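Marks on the marble

2026-01-29
By the Home Desk

Marble-patterned tops have come back into ordinary homes, and so have the felt-tips that children and adults like to use on them. The two can share a table if a few things are settled first.

Most of what is sold as a marble worktop today is a printed or cast surface. Hovland's showroom in Olthorpe has 8 of them on display, all white with grey veining. The staff there say the question they hear most is about ink. A coloured line that comes off a sealed top in the first minute can be a long job by evening, and on real stone it may never come out completely.

The first thing to settle is where the drawing happens. A tray makes a good boundary. Pens and small sheets of paper stay inside it, and the whole lot can be lifted away when the table is wanted for a meal. A clear one lets the veining show through, and a printed one hides the odd dot of colour.
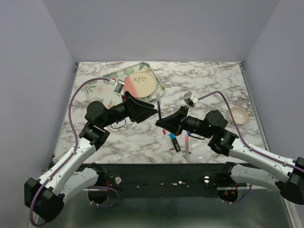

A purple marker over the marble top, with a leaf-patterned tray behind.

Caps are the next thing. A marker left open dries out, and before it does it usually finds the table. Praken, which sells pens by post, says it took 3862 requests for spare caps last year. Count the caps back on before anyone leaves the table. If a cap is lost, wrap the tip in cling film and put the pen away on its own.

Washable pens are kinder to the surface than permanent ones, but the word on the packet usually refers to skin and clothes. Try a short line at the back of the table and leave it for 50 minutes. If it wipes off with a damp cloth, the set is safe to use there.

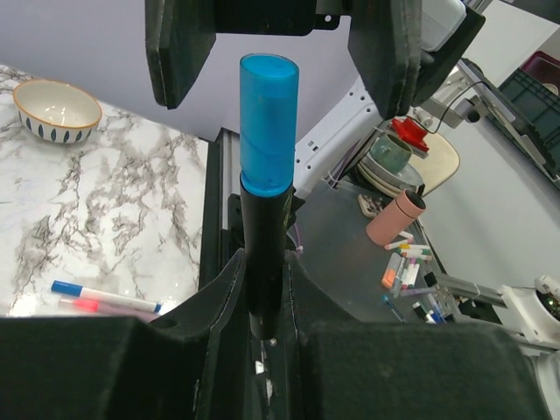

Page last changed: October, pictures and prices checked

Storage tends to go wrong where pens and crockery share a surface. A heap of markers with caps in white, orange, pink, green, yellow and blue looks cheerful next to a stack of plates, but it spreads. Give the pens a pot with a wide mouth and stand it well away from anything people eat from. Bowls and cups are best left for food and drink, as ink gets into any small crack in the glaze.

For marks that have already dried, start with warm water and washing-up liquid. Emico's surface cream is the usual next step and a small tub goes a long way. Rub lightly, rinse, and dry with a clean cloth. Keep scouring pads off a printed top, as they take the shine away and the dull patch shows more than the ink did.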